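Floor Care in a Shared Work Space
Project report, Facilities Practice
Talha Farooqui
Saturday, September 3, 2022

Background
The Ridgeway building has a single large room on the ground floor with a staircase up to a second level. The floor is gray and glossy, so grit and footprints show up quickly. My project was to write a cleaning routine for this room and try it out for 6 weeks.

Method
I split the floor into the stair side, the middle and the doorway side. The total area on the plan is 353 square feet. Each session started on the stair side, going under the handrail and along the wall, and ended at the doorway. I compared an upright vacuum with a backpack vacuum. Both were run on the same outlets. People kept using the room during the sessions, and I did not ask them to leave.

Results
The upright was slower near the stairs. I had to lift it over cords and turn it in tight spots. With the backpack unit the wand got in close to the bottom tread and the bases of stands. The hose was the main problem, as slack piled up near the feet and had to be kicked clear.

Cords were a bigger issue than I planned for. A thin cord lying across a walkway splits the floor into two parts, and the dirt collects along it. I added a step to the routine: unplug what can be unplugged, coil it, and put power strips against the wall before starting.

Cost
The budget was $200. Most of it went to bags and filters. I also bought cord clips, which are not in use yet.

Changes for next time
The stair treads should be done first, before any of the floor.

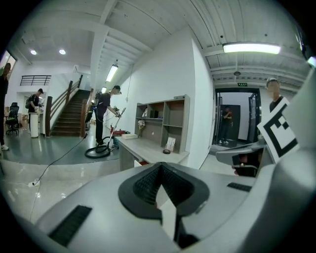

I would also move the session to a quieter hour and write down the start and end times for each part of the room, which I only did for the last two weeks.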